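Drarthorpeの組み立て式ダンボール箱（小・80枚セット）を半年使ってみた

急いで書いてます。発送の合間なので文がぶつ切りなのはすみません。でも聞かれることが多いので、一回まとめておく。

買ったのはDrarthorpeの小サイズ、無地の茶色、80枚セット。ふた付きの普通の箱。うちは陶器の小物とボタンをネットで売っていて、月に出すのはだいたい小箱ばかり。大きい箱はたまにしか使わない。なので小箱の出来が悪いと毎日イライラすることになる。前はMinavovの箱を二年くらい使っていた。値上がりしたのと、届くたびに微妙に寸法が違うのが嫌で乗り換え。

結論だけ知りたい人へ。買い。ただし重いものを入れる人はFülöpの厚手のほうがいい。あとふたの戻りがちょっと気になる。以下こまかい話。

届いたときの状態

平たく畳まれて、20枚ずつ紙の帯でまとめてあった。ビニールひもじゃないのは助かる。Minavovのときはひもが食い込んで、束の一番上と一番下の角が必ずつぶれていた。今回は角つぶれなし。外装の底だけ少しこすれてたけど中身は無事。

においは少しある。開けた直後、紙っぽいというか糊っぽいというか。窓を開けて一晩置いたら気にならなくなった。布ものを入れる人は先に風を通したほうがいいかも。

組み立て

折り筋はきれいに入っている。力はほとんどいらない。最初の数枚は折る順番を間違えて、底が斜めになった。説明書は入ってない。箱だから要らないといえば要らないけど、底の短いほうを先に折る、とだけどこかに書いておいてほしい。

慣れると速い。まとめて組むときはラジオをつけて、机の左に平たいの、右に組んだのを積んでいく。組んだ箱は場所を食うので、その日使うぶんだけにしておくのが吉。一回調子に乗って全部組んで、廊下が通れなくなったことがある。家族に怒られた。

テープは底に一本でじゅうぶん。心配性なので陶器のときだけ十字に貼っている。紙テープでも布テープでもつきは良い。OPPテープは貼り直すと表面の紙が一緒にはがれる。貼る位置は一発で決めること。

紙の厚みと強さ

ここが一番聞かれるところ。厚みは普通。薄くはないが、厚手でもない。小さい箱だから形で持ってる感じで、組んでテープを貼ってしまえばけっこうしっかりする。

中身なしで横から押すと、へこむ。当たり前だけど。指先みたいな細いもので両側から挟むと、そこだけしわが寄る。手のひら全体で持てばまず平気。なので空箱を運ぶときは側面をつままず、底に手を入れて持つようにしている。しわが寄っても強さはそんなに変わらないと思うけど、お客さんに届く箱なので見た目が気になる。

中身は400グラムまでしか入れてない。小鉢ひとつと緩衝材でそれくらい。それで底が抜けたことは一度もなし。それ以上は試してないのでわかりません。本を何冊も入れたいとかなら素直に厚手を。

積み重ねは、中身が詰まっていれば五段でも平気だった。空のまま積んだら下の段のふたが沈んだ。棚にしまうときは畳んだまま立てて入れるのがいい。

ふたの戻り

不満その一。折り筋が固いのか、ふたを閉じてもじわっと起き上がってくる。テープを貼るまで片手で押さえてないといけない。緩衝材を詰めたあとに片手がふさがるのは地味に面倒。

対策としては、組むときにふたを一度外側へぐっと折り返しておく。これでだいぶ素直になる。全部が全部ではなくて、束によって差があるような気もする。湿気のせいかもしれない。二月のからっとした日は特に跳ね返りが強かった。

逆に、開けっぱなしで中身を入れるときはふたが立っていてくれるので入れやすい。良し悪し。

色と印刷

無地。ロゴも何もなし。明るめの茶色で、スタンプのりは良好。うちは店の名前を黒で押している。水性だと少しにじむ、油性はきれいに出る。淡い色のインクは沈んで読めなかった。白インクのスタンプも試したけど、二度押ししないと見えない。

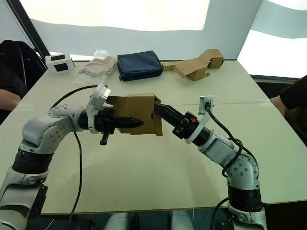
ほかの箱とくらべて

Minavovの小箱。安かった頃は文句なしだったけど、今の値段だと選ぶ理由がない。紙の色は少し暗め。ふたの閉まりはこっちが上。寸法のばらつきさえ直ればまた使いたい。

Fülöpの厚手。友人のAušra Kazlauskienėさんが木のおもちゃを送るのに使っていて、何枚か分けてもらった。頑丈。上に座れそうなくらい（座ってない）。そのかわり折るのに力がいるし、畳んだ束が重い。軽い小物には大げさ。

Branleyの白箱。見た目は一番きれい。贈り物用に少しだけ常備。汚れが目立つので、そのまま送るとけっこう悲しい姿で届くらしい。外箱には向かない。

Drarthorpeはちょうど真ん中あたり。飛び抜けたところはないけど、毎日使うにはこれくらいが楽です。

値段のこと

一枚あたり68円で買えた。送料込み。まとめ買いの割引はなし。セールのときも動かなかったので、待っても仕方ないと思う。小ロットのセットが無いのが惜しい。試したいだけの人に80枚は多すぎる。近くに同業の人がいるなら半分こがおすすめ。

使い終わった箱

うちに戻ってきた箱（宛先不明で返ってきたやつ）は、テープをはがしてもう一度使ってみた。発送用には見た目がちょっと。でも部品入れとしてはまだまだ現役。棚に並べてボタンの仕分けに使っている。ふたの部分を内側に折り込むと縁が二重になって丈夫になる。これはおすめ。

畳んで資源ごみに出すのも簡単。金具が無いのでそのまま束ねられる。

良かったところ

角がつぶれずに届く
折り筋がきれいで組むのが速い
スタンプがのる
寸法がそろっている（今のところ三セット買って全部同じ）

いまいちなところ

ふたが起き上がる
側面をつまむとしわになる
少ない枚数で買えない
最初のにおい

評価は五点満点で四点。ふたが直ったら四点半つけます。

よくもらう質問

防水ですか → ちがいます。雨の日はビニール袋に中身を入れてから。

メール便で送れますか → 厚みがあるので無理なサービスが多いです。使う会社の規定を見てください。

食べ物を入れてもいいですか → 直接はやめたほうが。個包装のお菓子なら私は入れてます。

猫は入りますか → 小サイズなので入りません。入ろうとはします。

次は中サイズも頼むつもりなので、届いたらここに追記しますね。集荷が来たのでこのへんで。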